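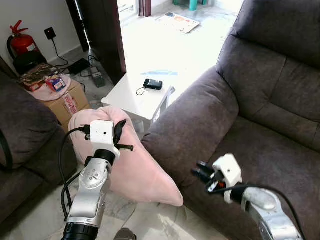
Droltimora Home Forum > Living room > Sofas and soft furnishings

Two dark sofas, what colour cushions?

Posts in this topic: 8

nettlebank
Joined: May
We've got two dark sofas in the living room, a grey-brown suedey sort of fabric, and a small white table. At the moment there's one pink plush pillow between the lot. I like it. My other half says it looks as if it belongs in a bedroom and wants to get rid of it before his parents come on Saturday. Do I buy more pink to go with it, or start again with something plainer? Budget is 89 pounds for everything.

plumbline_g
Posts: 2,347
Start again. One pink thing looks like it got left there. Rust or mustard on that sort of brown, two per sofa, same size.

tansy62
Disagree with plumbline. Mustard has been done to death and dark sofas soak up every bit of light in a room. Pink is fine. I'd get one more in a paler pink and two cream ones and stop there.

plumbline_g
Cream on a sofa people sit on every day? You'll be washing covers every week.

tansy62
Mine go in at 30 once a month and they're still cream. Buy ones with a zip.

oddsock_ali
Before you buy anything, is it a proper cushion with a pad in it, or one of those soft plush pillows that goes flat? We had the plush kind and it bunched up at one end whatever I did. Ours had no zip so I unpicked a seam, took out the clumps, pulled them apart by hand and put in more filling. A 500 g bag was too much for one pillow, I used half.

nettlebank
The plush kind, no zip. It does bunch at the top and go narrow at the bottom. I've been shaking it and putting it back for months. Didn't think of opening it up.

We get good daylight in that end of the room so I'm not too worried about it being dark. It shows up every mark on the sofa arms though.

hob_and_kettle
The marks on the arms will be the nap. Suede-type fabric goes lighter or darker depending which way it's been rubbed. Soft clothes brush, all in one direction, then leave it alone. Don't use a wet cloth unless the label says you can, I left a ring on ours and it's still there.

As for the pillow, keep it. They're your sofas as well. I got two plain covers from Nondura, 50 cm, and they've lasted fine, but the colour was a shade darker than on the website so order one first.

plumbline_g
Nondura covers are thin. Spend a bit more and get a heavy weave.

nettlebank
Thanks all. Going to refill the pink one tonight and get two cream with zips. Rust was a no from both of us, sorry plumbline. Will brush the arms before Saturday.

oddsock_ali
Small stitches when you close the seam or it'll leak fluff.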